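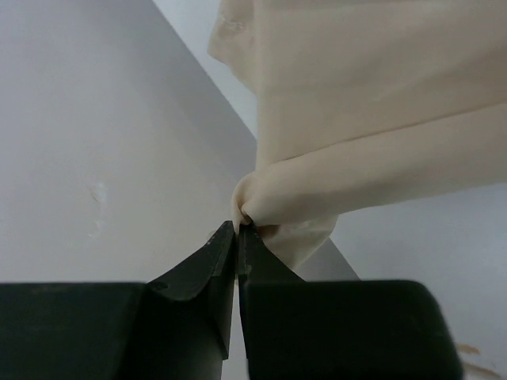

Start with the pile. Most of what comes back to Flolthorpe is plain cloth: tablecloths, pillowcases, napkins, aprons. People think folding begins when the piece is flat on the table, but the time goes into getting it there. Cream cloth like this is a fair case. It's bunched up in one place, the lower part hangs in a loose flap, and there is a long crease running off to the right. Then go on to hems. There's a rolled one at the top left, with a faint seam line near it, and a hem is what I look for before I do anything else with a piece.

**Finding the hem**

- Pick up from anywhere. It doesn't matter where.
- Run the cloth through your fingers until you feel the double layer.
- Follow the hem to a corner. Keep hold of that corner.
- Follow the next side to the second corner.
- Lift both, let the rest drop, shake once.

Do this slowly with the demo cloth. Then do it again at normal speed. Ask for someone from the second row to try it. If they lose the corner, let them find it again and don't take the cloth away from them.

**Why we changed the table**

At the old site the folding table was against the wall. You could only reach it from one side, so big pieces got dragged across and the far end bunched up. Duyên Từ pulled it out into the middle of the room in June and we left it there. Two people can now take a corner each from opposite sides. We lost the shelf space behind it and put the crates under the window.

Mention that the Skunus building has the same table and still keeps it on the wall. They have a narrower room. They fold large pieces over a rail first and bring them to the table in half.

**The count**

We handled 3,248 pieces in the period I looked at. I had planned for 3,000. Of the total, 63 came back to the table to be folded again, and most of those were large tablecloths with the hem turned under at one end. I don't have good numbers from before the table moved, so don't let anyone push me into a comparison. If asked, say the old tally sheets only had full crates on them.

**Creases**

A crease across the middle of a piece usually means it sat in the basket too long. Smooth it with the flat of the hand, working from the hem outward. Pulling from the opposite corner stretches thin cloth and the edges stop matching. For thick cloth it makes no difference and people can pull if they like.

Viola Bassi asked me to cover fitted sheets. I'm not going to, there isn't time. Say they are in the handout on page 2 and move on.

**Stacking**

- Folded edge toward the aisle, always.
- Same size together, even if the colors are mixed.
- Napkins go in the shallow crates. The deep ones tip over.
- Dervishi orders have their own shelf, left of the door. Tag on the top piece only.
- Jollo orders are rolled, not folded. Show one if the bag made it here.

Pause for questions at this point and not earlier. Last time I took them after the hem section and ran out of time for stacking, which was the part the shift leads had come for.

**Likely questions**

Ironing first or folding first: iron first for table linen. Kitchen cloths don't get ironed.

Gloves: we tried cotton gloves and stopped. You can't feel the hem through them.

Table height: set it to the tallest person on the shift and give the others a step. Going the other way hurts backs.

Small marks found while folding: put the piece in the gray tub and keep going. Don't stop to check what the mark is.

Pass the sign-up sheet along the left side for the practice session. Collect the demo cloths before people leave and count them back into the bag.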